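Zonura Community Help
Home > Shared Premises > Cleaning and Storage

Storing soft items in a shared activity room over the summer
Posted by Cimcombe Hall Office
Viewed 2,765 times

Our association is responsible for a ground-floor activity room used by a parent and toddler session, a craft circle and an evening language class. The room will close at the end of term and reopen in September. During last year's closure the soft items were left in an open cupboard, and a number of them had a musty smell when the room came back into use.

We wish to adopt a written procedure before the closure. The items concerned are cleaning cloths, a small rug, cushion covers and soft toys. The cupboard stands against an outside wall and has no heating. Guidance is requested on the following: whether everything should be washed beforehand, whether lidded plastic boxes are suitable, and who ought to hold the list of contents where several groups share a cupboard.
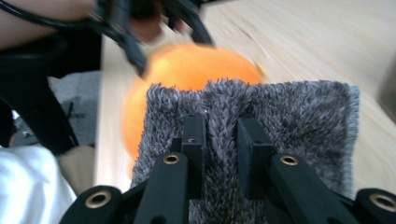

Grey shaggy cloth.

The hiring agreement says only that each group must "leave the cupboard tidy". The association has 300 members and any new rule must be sent to all of them, so a short form of words would be preferred.

Fonseca House Reception
Marked as helpful by 38 readers

We manage a building of similar use and have closed it each summer for several years. Our procedure is set out for your consideration.

All washable items are laundered in the final week, in accordance with their labels. They are then dried fully and left out overnight in a warm room. Thick pile holds moisture at its base long after the surface feels dry, and most of our early difficulties came from cloths that had been put away too soon.

Lidded boxes are suitable for items that are completely dry. A closed lid will keep out dust and moths, but it will also keep in any damp. Boxes should be raised off the floor and kept a hand's width from the outside wall. If the cupboard itself is damp, we would advise moving the boxes to an inner room for the period of closure.

The following pages on this site may also be of use.

Sorting small items into trays before a closure
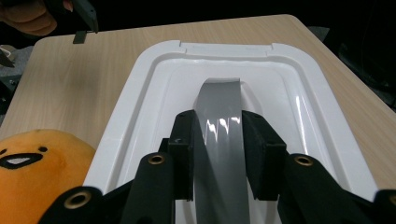

209 words
Covers trays, drawer inserts and the order in which to pack them.

Choosing a box with a lid

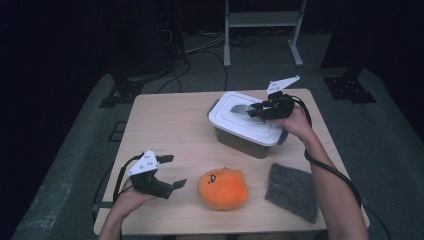 Reading time: 3 minutes
Covers sizes, stacking and the fitting of labels.

As regards the list, we keep one copy inside the cupboard door and one at reception. Each group signs for its own lines. Items that no group has signed for are held until the autumn meeting and then given away.

Nondholm Road Tenants

Agree with the above. Would add that cushion covers should be stored off the cushions. We did not find moth balls satisfactory and the smell was worse than the must.

Zonura Help Desk

The previous replies are sound. Three further points are offered in respect of soft toys.

Toys without a washing label should be wiped with a damp cloth and mild soap, and should not be soaked. Toys with battery parts should have the batteries removed and stored separately. Any toy with a loose seam should be mended or withdrawn before it is packed, as a split is easily overlooked when the box is opened in a hurry on the first morning.

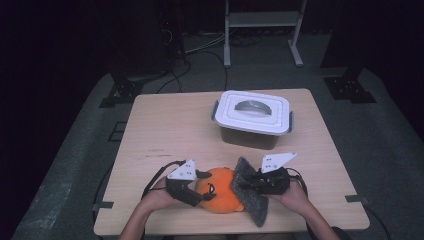 Orange soft toy on a light wooden table.

A form of words for the hiring agreement might read: "Each group shall ensure that its soft items are clean and fully dry before the summer closure, and shall store them in a closed box marked with the name of the group. Items not so marked may be removed by the association."

It would be advisable to send this to members at least one month before the room closes.

Cimcombe Hall Office

We are grateful for these replies. The suggested wording will be put to the next meeting, with the cushion covers added.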